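Tridex Opens Handling Lab to Customers for Bimanual Robot Demonstration

6 Feb 2025

Tridex held an open day at its Ladero lab this week, giving customers and parts suppliers a first look at the Dradus control software running on a full humanoid platform. The program covered single-item handling of fresh produce, with apples used as the test item.

The demonstration was led by Azadeh Sharifi, head of manipulation at Tridex. Visitors watched from the far side of the work tables and could follow joint position and grip force on a monitor during each cycle.

"We picked fruit because it bruises and because every piece is a different shape," Sharifi said. "A machined test block tells you very little about how the controller behaves on contact."
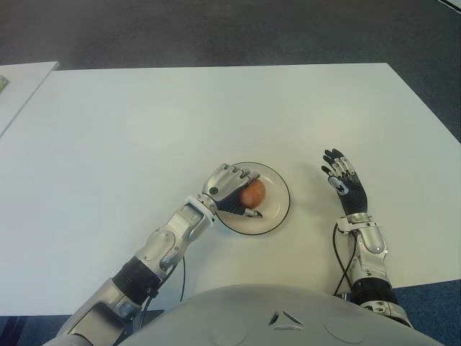

Dradus plans the reach, sets a closing speed for each finger, and then holds grip force below a limit chosen by the operator. The limit can be changed between cycles without restarting the controller. In December the company completed an internal trial of 964 grasp attempts under version 5 of the software. Of those, 373 were made with the force limit at its lowest setting. Results from the trial will be supplied to customers on request.

Alun Prothero, who manages the hand hardware, took questions on wear and service access. Fingers are replaced one at a time, and the hand does not have to come off the arm for the work. Prothero said the service interval has not been fixed and will depend on the results of endurance testing.

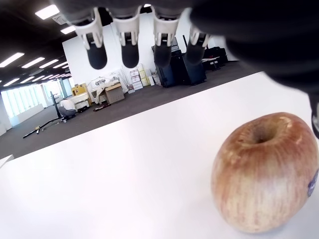
The afternoon session dealt with integration. Beddoe, which builds packing lines for fruit growers, will host the first off-site installation of Dradus later this year. The work will start with one station and one shift.

"Our interest is in mixed trays, where the sizes change all day," said Precious Fajardo, engineering manager at Beddoe. "We want to see the same handling on our own floor before we talk about speed."

Tridex has not published a cycle time for the system. Sharifi told visitors that speed figures would follow once the force data had been reviewed.

A second open day is planned, with places limited to 100. Requests should be sent to Morfudd Gape in the Tridex press office and should state whether the visitor wishes to bring sample items for handling.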